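The Box on the Bed: small stuff and where it goes
Speaker notes, Prekside lunchtime talks, Thursday

Before I start

Water on the left side of the lectern. Phone on silent. Povilas Raudsepp is doing the intro and he's promised to keep it short. Room has to be cleared by 1315 so I've got 40 minutes including questions, and if I'm still on the socks section at one o'clock I need to skip straight to "The lid question".

Check the mic picks me up when I walk around. I will walk around.

Hello

Hi everyone, thanks for giving up your lunch hour, please keep eating, crunchy things are fine. Povilas asked me for a talk about tidying and I said I don't really do tidying, I do the last bit of tidying. You know the bit I mean. The room's good. The floor's vacuumed, the books are up, the big toys are in the cupboard, and then there's a handful of small things left over and you've got one in each hand and you're walking in a circle. A hair tie, one sock, the end of something. I've been going to people's houses to help with this for years now, and I reckon the big furniture takes up a morning and the handful takes up the rest of the day.

(Hands up: who's got a bowl at home with a dead battery and a hair tie in it? Wait for the hands. Put mine up too.)

So today is all about the handful. Mostly bedrooms, mostly kids' and teenagers' bedrooms, though I'll tell you now my own bedside drawer is no better.

Why I work on the bed

First thing I do is make the bed. Doesn't have to be beautiful! Pull the cover up, shove the pillows to the top end, done. Now you've got the biggest flat surface in the room and it's at a nice height and you don't have to kneel. I used to sort on the floor and my knees have never forgiven me. The other good thing about a bed is that somebody has to sleep in it tonight. A sort on the floor can stay there till August. One on the bed has to be finished by bedtime, or at least moved, and once you're moving it you may as well put it away.

Then a cardboard box goes in the middle. Any box. People ask me if they should buy something first, a nice basket or one of those fabric cubes, and I say please don't, not yet. You don't know what size you need until you've seen what you've got. A box that's torn at the corner and still has a bit of tape along the flap is perfect, you won't feel precious about it. Everything small goes in: hair things, the odd sock, little tins, whatever rolls out when you lift the pillow. 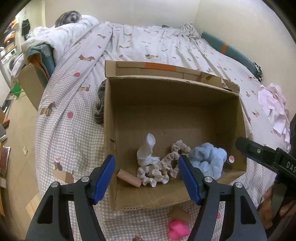
Rule for this part is no deciding. I'm quite strict about it (I say this with love, I'm the worst for it). If you pick up a scrunchie and start thinking about whether it still has any stretch, you've stopped collecting and started choosing, and they're two different jobs. Drop it in and keep going. Ten minutes, go round the room once in one direction, under the bed included.

I did a room out in Jinley last winter with a girl who wanted to put each thing away as she found it. Lovely idea. She'd find a clip, walk it to the bathroom, find a book in the bathroom, walk that to the lounge room, and then we lost her for half an hour because the book was good. When we went to the box instead we were round the room before the kettle boiled twice.

(Slow down here. I always rush this next part.)

The socks section

Single socks. I get asked about single socks more than anything else in the world.

They go in the box with everything else, on the first lap, and then when we sort they come out first. They're the easiest. A sock has a place to go already and the place is the wash. I don't care if it looks clean. If it was under a bed or down the side of a mattress it gets washed, and its mate will turn up in the same load more often than you'd think. If it doesn't, it lives in a bag on the laundry door and we look in the bag at the end of the month. After two goes through the bag it's a dusting cloth. Nobody's being cruel to the sock.

Same with bits of fabric you can't identify, by the way. Is it a cloth, is it a sock, is it half a doll's outfit? Wash it, then find out.

Sorting out of the box

Now the fun part. You've done your lap and there's a little pile in the bottom of the box. Tip it, or lift things out a few at a time, and put them on the bed cover in front of the box where you can see them. In front, please, on your side. I've watched people put things out behind the box and then lean over it all afternoon.

A word about bedding. If you've got a busy pattern on, all checks and little pictures, small things vanish into it. I once looked for an earring back on a spotty doona cover for so long that I started seeing earring backs in the curtains. Throw a plain towel down first if you're dealing with anything tiny. For scrunchies it doesn't matter, they're big enough to find.

What I'm looking for at this point is families. Hair things with hair things. You don't need labels or a system with colours, you just nudge like towards like and after a minute you can see what you have most of. In nearly every kids' room I go to it's hair things. I met one family in Iltell with 100 scrunchies, and I know it was 100 since the daughter lined them up down the hallway and walked me along it like the King inspecting the guard. She kept the lot, and good on her, she had a hook for them. We'll get to hooks.

Fluffy ones and lacy ones, keep them apart from the plain elastics if you can. The elastics have a habit of winding themselves through the lace and then you're there with nail scissors. And the really thick plush sort, the ones that are more headband than hair tie, give those their own spot, because they spring open and push everything else out of the dish.

Then there's little plastic bags. A clear zip bag with bits in it is the sneakiest thing in any bedroom! It looks sorted. It's got a seal, it's got things in it, your eye slides right over it. Open it. Say out loud what's in it. If you can't say what it's for, it goes to the person whose room it is and they get until dinner to tell you. I've found spare buttons, doll shoes, the feet off a bookcase, and one time the spare key to the house we were standing in, which had been missing so long they'd changed the lock.

Tissue and wrapping scraps and torn packaging can go straight in the bin. That's the one decision I do allow early. And when the box is empty, look in it properly, right into the corners and under any flap that's folded down, as that's where the little clips hide.
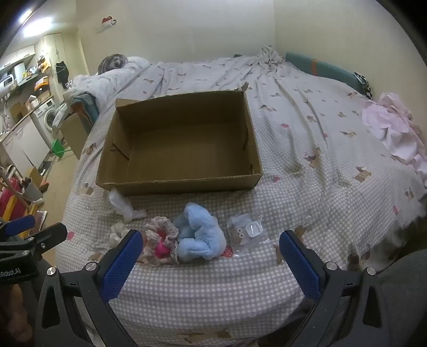

The lid question

(If I'm late, start here.)

People want lids. I understand, a lid looks finished. But think about who's using the thing. A nine-year-old at ten to eight in the morning with a hairbrush in one hand is not going to take a lid off, put a scrunchie in and put the lid back on. She'll put the scrunchie on top of the lid. Then there's another one on top of the lid, and a hair clip, and now you have a lid with a collection on it and an empty box underneath.

So anything used every day goes in something open. A shallow dish, a tray, a hook, a length of dowel if you're handy. Things used once a month can have a lid, go for your life.

My own daughter's are on a kitchen roll holder. The upright kind. Looks a bit silly, works a treat, and she can get one off the pole with her eyes shut.

3 places for hair things that I've seen last longer than a school term:

The kitchen roll holder, as above. Put it where the brush lives. Plenty of people put it somewhere pretty and then the brush is in another room.

A row of stick-on hooks inside the wardrobe door, at the kid's height. I used the Văduva ones at home and mine have stayed up, but press them on properly and leave them overnight before you hang anything. I didn't, the first time.

A shallow drawer with a tea towel in the bottom. The tea towel stops everything sliding to the back when the drawer gets slammed. It will get slammed.

What about the box

Fold it flat and put it behind the door. Don't recycle it yet. I'd do another lap in a fortnight while you can still remember the first one, and the second lap is tiny, you'll be finished before the ads are over. If the box is getting ratty round the top, doesn't matter, it only has to hold socks.

Some people leave the box up at the foot of the bed as a permanent thing. I'm in two minds. It works in some houses. In mine it turned into a bin by the weekend and then the cat moved in.

Doing it with the kid whose room it is

Bit of a sore subject for some of us. (Smile. Don't look at Povilas.)

Ask before you tip anything out. Let them do the families, they're better at it, they know that the pink one and the other pink one are from different people and can't possibly sit together. If they want to keep something that looks like rubbish to you, fine, it goes in with the keeps and you say nothing. I've thrown out a cardboard tube that was a telescope. I heard about that telescope for a year.

And stop while they're still cheerful. Half a room is okay.

Questions

Likely ones: Lego (different talk, different box), what to do with odd earrings, how do you get a partner to do it. For the partner one, tell the story about the garage if there's time.

Handouts are on the chair by the door. Take my water bottle home this time.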